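Fiachra Egan started his arm in April, on a bench he shares with Mirsad Babić at the Gashi workshop. The parts cost him 600 dollars. The shoulder is his third; the first two cracked under load.

Babić writes the control code, mostly at night. He keeps a paper log of every failed grasp, and by July 4, 2024, it ran to 183 entries. Most of them are the same fault, a wrist joint that drifts after 30 minutes of running. Egan wants to replace the motor. Babić thinks it's the wiring. 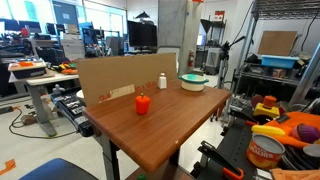
A bell pepper, a small white bottle and a two-handled pot on the test table.

They plan to swap the motor first.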